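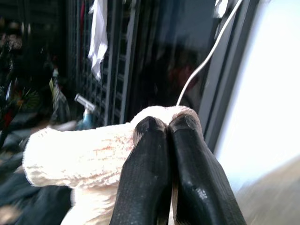
4.2 Terry towelling: handling and folding

Reading for this unit: Pondel workbook, section 4, to the end of the table on loop height.

Terry is a woven cloth with uncut loops standing on one or both faces. The loops hold water and give the cloth its bulk. They also make it harder to fold than flat sheeting: layers grip each other, creases do not stay sharp, and a thick fold springs back into a rounded edge.

Terms used in this unit
Ground: the flat weave that anchors the loops.
Pile: the loops themselves.
Selvedge: the finished long edge.
Hand: how the cloth feels and behaves when gripped.
Bunching: cloth gathered into a thick roll or heap, with no layer lying flat.

Bunched towels
A towel lifted from the middle of its length will bunch. The pile bulges on either side of the grip and the corners are hidden inside the roll. Do not try to fold from this state. Put the towel down, find one corner, follow the selvedge to the next corner, then lift by both.

Sorting by colour and marks
White and cream towels are sorted in daylight or under the bench lamp. Faint orange or pink marks are easy to miss on cream pile, particularly inside a fold. Open every towel fully before grading.
Grade A: no visible marks on either face.
Grade B: faint marks, sound pile.
Grade C: pulled loops, frayed selvedge or heavy marks. Cut down for cleaning cloths.
Record the grade on the Dramum sheet before the towel is folded.

Hanging
Cloths draped over a wire rack dry unevenly where layers overlap. Spread to a single layer where there is room. Keep bottles off the rack while damp cloth is on it.

Folding, bath size
1. Lay flat, label side down.
2. Fold in thirds lengthwise.
3. Smooth from the centre outward with the flat of the hand.
4. Fold in half, then in half again. Rounded edge faces the front of the shelf.

Stack no higher than 38 cm.

Practical: 24 towels per pair, 15 minutes. Marks are given for grading as well as for folding. Bring the completed sheet to the March tutorial.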